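4. Casting a Figure in the Zernen Two-Part Mold

This section covers casting one rubber monster figure from the Zernen two-part mold. Read section 3 (Cleaning the Mold Halves) first. The steps apply to the standing figure and the crouching figure. The winged figure has separate wing cavities and is covered in section 6.

4.1 Preparing the mold

1. Lay both mold halves face up on a level surface.
2. Check the locating pins. Replace any pin that is bent or missing.
3. Brush a thin coat of release agent into each cavity. Work it into the teeth, claws and scales.
4. Leave the coat to dry for 30 minutes.
5. Close the halves and fit both straps. Tighten the lower strap first.

Note: Too much release agent fills the fine lines of the scales. Wipe out any pooled agent with a dry brush before closing the mold.

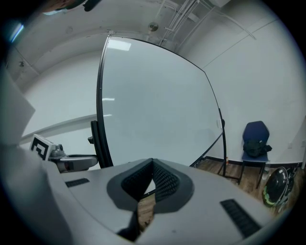

Staveck Figure Workshop, Molds and Casting

4.2 Mixing and pouring

Caution: Wear gloves and eye protection. Do not pour in a closed room.

1. Weigh 100 grams of part A into a clean cup.
2. Add the same weight of part B.
3. Stir slowly, scraping the sides and the bottom of the cup, until no streaks remain.
4. Add pigment now if the figure is to be colored throughout. Green 101 and gray 486 are supplied with the kit.
5. Pour in a thin stream through the opening in the base until the rubber reaches the fill line.
6. Tap the mold on all sides to release trapped air.
7. Stand the mold upright and leave it overnight.

Caution: Do not heat the mold to shorten the cure. The seam may open.

4.3 Removing the figure

1. Release the upper strap, then the lower strap.
2. Lift off the front half. If it sticks, bend the edges outward a little at a time. Do not use a blade.
3. Pull the figure out by the torso. Do not pull by the arms or tail.
4. Trim the seam with curved scissors.

Note: Small pits under the chin and between the fingers come from trapped air. Fill them with fresh rubber on a toothpick before painting.

For replacement pins and straps, write to Kastriot Popescu at the Zelville parts counter. State the mold number stamped on the back half.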